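Search the notebook
Enter keyword Go
All pages My pages Recent

Two-arm bench, working rules, second version
October, entry started 9:40
Written by Thu Thái, with remarks from Imtiaz Mondal

I am rewriting the bench rules today because the first version was one paragraph in the old notebook and each person read it in a different way. Imtiaz asked me to put it here so that the people from Hordiienko can also see it when they come for the handover. Please write your remarks under the entry and do not change my text, otherwise I lose track of who agreed to what.

1. Who may be near the arms

One person is operating, and this person has the stop button within reach of the hand, not on the shelf. If a second person wants to reach over the table, the operator says "stopped" aloud and the second person answers before moving. We had this rule already, but in practice people only nodded. A nod is not enough when the operator is looking at the monitor.

Both arms must be in hold before anyone touches the cloth. I say both because the habit is to hold only the arm that is closer. The other arm can still receive a command from the queue. Imtiaz has now changed the Odari panel so that one key holds the pair, and the old single keys are under the second menu. If you find yourself opening the second menu during a session, please ask first.

2. Speed and force

For soft items the speed limit stays at the low setting for the whole task, also for the free moves between grasps. Before, we allowed a faster return to the home position. I removed this. When a finger still has a thread or a pull tab in it, a fast return pulls the full item across the table, and one time it took the calibration card with it.

The force limit for closing on small metal parts is 5 N. This is our own number from the trials with zippers and snap buttons, it does not come from any standard, so please do not quote it to a customer as if it did. With less than this the tab slides out when the arm begins to pull along the teeth. With more we saw marks on the finger surface. If a task needs another value, write the value and the reason in the log before the run and not after.

3. Fingers

Check the fingertips at the start of the session and again after lunch. Speckles and light wear on the sides are accepted. A step or burr at the tip is not accepted, because it catches on fabric. The way I do it is to pass a piece of thin stocking over the closed tips. If it snags, the finger goes in the box for regrinding.

We change the finger pair at 3,000 closings in any case. The counter on the Brinix controller warns at 2,000, and this warning is only information. The present left pair stands at 2,433. Please write the counter when you finish, also if you made only a few grasps.

4. Cables and fasteners

Look along each arm with the power on but in hold. A cable must have enough slack for the full wrist turn and must not hang where a finger can pass. Cable ties are allowed on the rails, with the tail cut short and flat. No cable ties on the moving wrist, only the clips from the Drevico kit. I know the clips open sometimes. Then write it here, please do not fix it with tape in the evening and leave it for the morning person.

5. Zipper task, specific points

- The item lies flat enough that the slider is free on both sides. Small folds are all right, we want them in the data.
- One gripper takes the pull tab, the other takes the fabric near it. Never both on the slider.
- The fabric hand closes first. The pull starts only when both closings are confirmed on the panel.
- If the teeth bend into a loop, stop and reset by hand. Do not let the arms pull it straight. I would like to allow it later, but we have no limit on the side force yet.
- Fingertips of the two arms may come close to each other, but a crossing of the fingers counts as a fault, also when nothing touched.

I put the last point after a long discussion with Imtiaz. He thinks that it gives us too many faults on short zippers. He is probably right about the number. I still prefer to have them marked and to sort them afterwards.

6. Faults and near misses

Every stop by hand gets one line: time, task, what you saw, who pressed. It is fine to write "I did not like how it moved". In the first version we asked for a fault code, and the result was that people chose code 4 for everything.

After three stops of the same kind the task is closed until two of us have looked at the recording together.

Remarks, 14:15

Imtiaz: agree with 1 to 4. In 5, please say what "near" means for the fabric hand.

Thu: I will measure on the next items and write a distance. For today, near means on the same panel of cloth as the end of the zipper.

Imtiaz: in 6, "same kind" should be decided by the person who did not operate.

Thu: accepted, I will add it in the clean copy.

Still open: the side force limit, the clips, and who translates the page for Hordiienko.

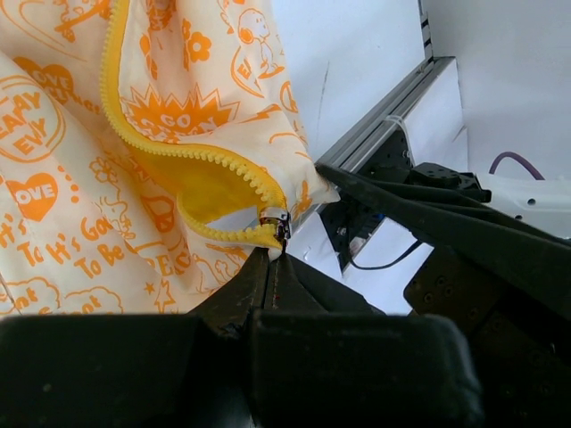

Zipper task, one gripper at the pull tab below the slider, the second at the corner of the cloth.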